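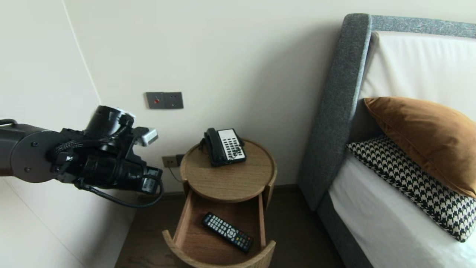
Where does the TV remote go when a guest checks out?

In the nightstand drawer, every unit, every time. Phone on top, remote inside, drawer shut.

Asked a lot since the Fisetville rooms opened, so it gets the top slot this month. Other bits on the bedside, quickly, before I run for the Mamonine van –

Round nightstands. The curved drawer sticks if you pull it from one side. Pull from the middle. If it still sticks, a bit of candle wax on the runners, not spray oil – the spray marks the wood and we have 2 tops waiting to be sanded because of it.

Remotes. Wipe the buttons with a barely damp cloth, then check the batteries by turning the TV on and off. Spares are in the linen room, second shelf, next to the lightbulbs. We got through 300 batteries last year, mostly becuase people swap them "just in case". Please don't. If the TV comes on, they're fine.

Phones. Yes, we are keeping them. Pesora asked if the landlines could go and the answer is no, not before May at the earliest. Reception in the back rooms is hopeless and guests do call down for towels. Handset properly on its base, cord hanging behind the nightstand and not across the top where it catches on water glasses. Pick it up, listen for a tone, put it down. Ten seconds.

Drawers in general. Open every one, all the way. So far this winter: a passport, a retainer, one very nice fountain pen, half a sandwich. Anything left goes in a bag with the room number and the date on it and down to Loukia Lambrakis at the desk. Not in your apron pocket til the end of shift, please.

Rocha rooms still have the old square tables with no drawer. Remote goes on top there, to the right of the phone. New nightstands are on order, the quote came in at 2,950 for the whole floor and it's been signed. Delivery date when I have one.

Questions to Loukia, or leave a note in the tray. Next item is the laundry rota and it has changed, so do read it.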